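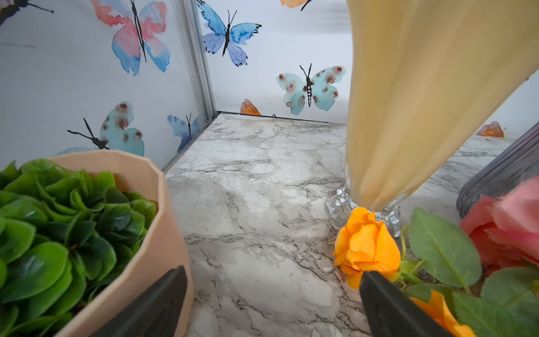
Section 3. Fitting Printed Wall Panels to an Aluminum Frame

This section covers the fitting of Hutent printed panels to a standard rail frame. Read it through to the end before opening the cartons. The floor should be laid and level before any panel is brought into the work area.

3.1 Before you start

Store the panels flat, in their wrapping, in the room where they will be used. Leave them overnight. Panels that have been stored on edge may bow and will be difficult to seat in the rail.

Check the pattern code on each carton against the packing list. All cartons for one enclosure should carry the same batch number. Slight differences in color between batches are normal and are not covered by the warranty.

CAUTION: Panel edges are sharp before the trim is fitted. Wear gloves.

3.2 Fitting the panels

1. Clip the floor strip along the base line marked in Section 2. Do not glue it at this stage.

2. Stand the first corner rail upright and check it with a level on two faces. Tighten the foot screw by hand only.

3. Peel back the protective film by some 15 mm along each edge of the panel. Leave the rest of the film in place.

4. Confirm that the arrow on the back of the panel points up. Many prints have no obvious top or bottom, and the arrow is the only reliable guide.

5. Slide the panel into the rail channel from above and lower it until it rests in the floor strip.

6. Fit the next rail and repeat steps 3 to 5 until the wall is complete.

7. Check every rail again with the level, then tighten all foot screws with the key supplied.

8. Remove the remaining film, working slowly from a top corner.

NOTE: On walls made up of more than one panel, the print is not intended to line up across a rail. Panels may be placed in any order.

NOTE: If a panel must be trimmed, cut from the bottom edge with the printed face up. Trimmed panels cannot be returned.

3.3 Cleaning

Wipe with a soft cloth and mild soap. Do not use solvent, abrasive pads or steam. Adhesive left by the film may be removed with warm water – allow a few minutes for it to soften.

3.4 Replacement parts

Order rails, strips and single panels by part number from the list in Section 7. For the corner rail, quote part 752. Written requests should be addressed to Savita Saxena, Parts Desk, and should include the batch number from the carton.

Section revised July 10, 2018. Replaces the April issue.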